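Equipment Planner Wanted for the Cerkham Automation Lab (Part Time, Contract)

Do you get a weird amount of joy out of a well-kept parts budget? Then please keep reading, I may be looking for you!

I run the automation lab at Cerkham, and I need somebody to help me plan and buy equipment for our next stretch of work. We teach robot arms to do cabinet-and-drawer jobs, the kind of thing you do in your kitchen without thinking, and we've been doing it on one bench for a good long while. Now we've been given the go-ahead to grow to 4 benches, and I've found out the hard way that I'm a much better tinkerer than shopper. My last order had the right grippers and the wrong mounting plates. The one before that had no cables in it at all (I know, I know).

So I want a person who'll sit down with me, go through what a bench really needs, and turn it into a list we can send out for quotes. Arms, grippers, wrist cameras, fixed cameras, tabletops, backdrops, spare finger pads, all of it. Pads are a bigger line than you'd guess, by the way, and I'd love for someone to tell me how many to keep on the shelf.

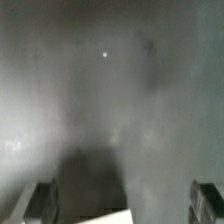
Do I need to have bought robots before?

It helps, but it isn't required. If you've bought lab gear, shop machines, kitchen equipment for a restaurant or anything else that comes with lead times and a service contract, you'll pick up the robot part pretty fast. I'll teach you the vocabulary, and you can teach me how to read a warranty.

The job runs 15 hours a week, starting in January. You'd be here in Cerkham for the first 2 weeks so you can see the bench running and pester us with questions, and after that you can do most of it from home if you like. We start at 9 in the morning, but I'm easy about that as long as you can make the vendor calls.

A word on the small stuff, as it's where my budgets always fall apart. We print our own markers and stick them on pretty much every prop we use, so the cameras have something to find. Paper labels cost next to nothing. The hours spent cutting them out, sticking them down square and measuring them again do not, and I've never once put those hours in a plan. 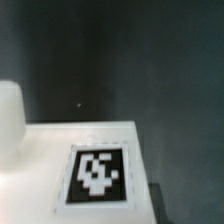 I'd like you to put them in. Same goes for unpacking, bolting down, calibrating and the long afternoon when one camera won't talk to the computer. Tell me what a bench costs from the day the crate arrives to the day it does useful work, and you'll be my favorite person in the building.

You'd also be comparing two quotes we already have. One is from Lukitz, who'd sell us complete benches with the arms mounted and wired. The other is from Pritchard, who'd sell us bare arms for less and leave the rest to us. I go back and forth on it every week! I need somebody with no emotional stake to lay the two side by side, service terms included, and say which one we can live with when an arm is down and there's a deadline coming.

Drawers will stay our main task on the new benches, so whatever we buy has to be able to reach down into one and cope with fairly tight spaces. Please don't let a salesperson talk you out of that. I've been shown some gorgeous hands that were just too fat for the job.

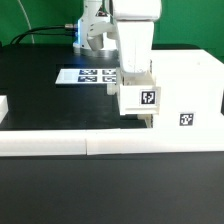 WHAT YOU'LL DO

Build a parts list for one bench, then stretch it to all of them and find out where buying in bulk saves us anything
Get quotes, chase quotes, and chase them again
Write a replacement schedule for pads, cables and props
Work out bench spacing, power outlets and storage with me (bring a tape measure, mine keeps walking off)
Keep one spreadsheet that everyone here can follow, me included

WHAT I'M HOPING YOU BRING

A head for numbers, patience on the phone, and the nerve to tell me no. Some comfort with drawings would be great. You don't need to code.

We had a planner on our Dokine project, the one before this, on much the same terms, and I asked for a few lines about what the work is like day to day. I promised not to edit them.

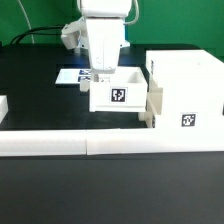 Most of my time went into lead times, to be fair. You'll think you're comparing prices and then one supplier can ship in 30 days and the other won't commit, and your whole plan moves. Ask for spares in the first order, when they still want your business. And get the lab to freeze the prop sizes before you order tabletops, they will try to change them on you.

Fair on every point, including the last one.

To apply, send me a page about something you planned and bought, what it was supposed to cost and what it did cost. A plain resume is fine alongside it. No cover letter, please! I read everything myself, and if we look like a fit I'll set up a visit so you can see the bench and look over both quotes before you decide.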